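Progress report – Alemneh project, laundry and linen handling
Prepared for the Verus small workplaces fund
From Etenesh Kassa, project lead, Trirnstead

Hi everyone,

I know the last report was mostly invoices and wiring, so I've tried to keep this one to the actual work and to the people doing it. The short version is that the robot is set up, it's handling real items every shift, and the laundry crew at Fillevham have stopped walking the long way round to avoid it. We're a bit behind on folding. More on that further down.

For anyone new to the file, Fillevham is a residential care home, and its laundry team looks after towels, face cloths, and all the residents' own clothes. When we did the count before applying, up to 2000 items a week were going through the place, and a fair share of them were small things that need to be hung or clipped by hand. That's the job that wrecks people's shoulders and thumbs. It's also the job that gets left until the end of a shift, when everyone's already sore.

So we started there, with hanging and clipping. Folding was meant to run alongside it from the beginning, but I made the call in March to get hanging right first and I'd do the same again.

Thin stretchy things have been the hardest. A towel is forgiving – you can grab it a bit off centre and still get it over a rail. Anything narrow or elastic wants to twist or slide, and the fingers have to pinch it right at the tip to have any hope of placing it. We went through three kinds of glove before settling on the black textured one, which has enough grip to hold soft material without us having to crank up the squeeze.

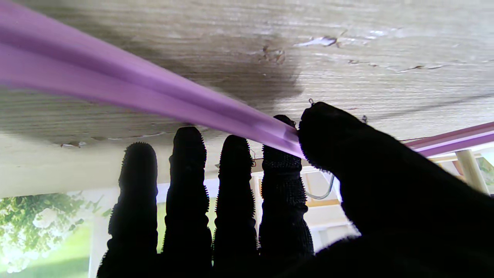
The staff noticed the gloves before they noticed anything else, by the way. They asked how often they get washed (daily, and we keep spares) and whether they shed onto clean linen. Good question! We now check the tabletop for lint at the start of each session and wipe it down between loads. I've added that to the written procedure, along with a note on which cloth to use, as we had some grumbling about the good ones disappearing.

On to the numbers. In this reporting period we logged 702 attempts at picking up an item and hanging or draping it. Of those, 87 per cent finished without a person stepping in. I'm happy with that for towels and face cloths. I'm less happy with hangers. When a hanger is lying flat on the table, the hand has to get a fingertip under plastic that's sitting flush on the surface, and it can take several goes. A person does it without thinking, of course, usually while talking about something else. We're trying a small change to the thumb approach and I'll have results for you next time.

We also moved the whole table setup closer to the natural light, which the crew had been asking for since we arrived. They wanted to be able to see what the arms were up to from where they sort, and I wanted them to be able to stop it quickly. Both are working better now.

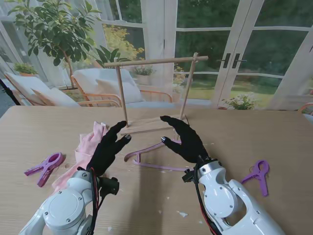 Now the people side, which I know is what Verus cares about most, and so do I. There are 11 staff on the laundry roster. Hours haven't been cut, and the home's manager has put in writing that they won't be during the project. What has changed is how the hours are spent. The person on the late shift used to finish with a solid block of clipping and hanging. These days that block is shorter, and the time goes to mending, labelling and taking clothes back to residents' rooms, which most of the team say they prefer. A couple of them don't. One told me she liked the quiet of hanging things up at the end of the day and doesn't love being sent down the hall instead. I think that's fair enough, and we've left her a share of the hand work for as long as she wants it.

Training took longer than I'd budgeted. I'd planned a single afternoon and we ended up doing short sessions over several weeks, mostly because you can't pull everybody off the floor at once. It did cost us some of the contingency (see the finance sheet). The upside is that everyone on the roster can now start it, stop it, and reset a dropped item, and they don't have to ring me at 6 am. They did ring me at 6 am for a while.

Towels are the steadiest item we have, and the crew have taken to giving the robot the small ones first thing while they sort the heavier loads.
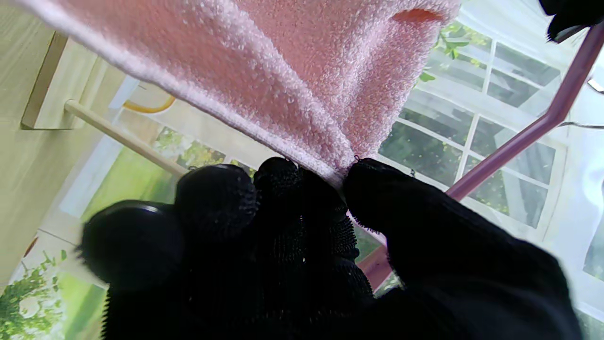
Pink towel held between thumb and fingertip, Alemneh project.

Next period we'll start folding, beginning with face cloths only, and keep working on the hangers. I'd also like to bring forward the second staff survey, as a few people's views have shifted since the first one and I'd rather catch that while it's fresh. If the fund is comfortable with it, I'll move the leftover travel money across to cover the extra training hours. Could someone let me know by the end of August? The roster for spring gets drawn up soon after.

Thanks again for your patience with the folding.

Etenesh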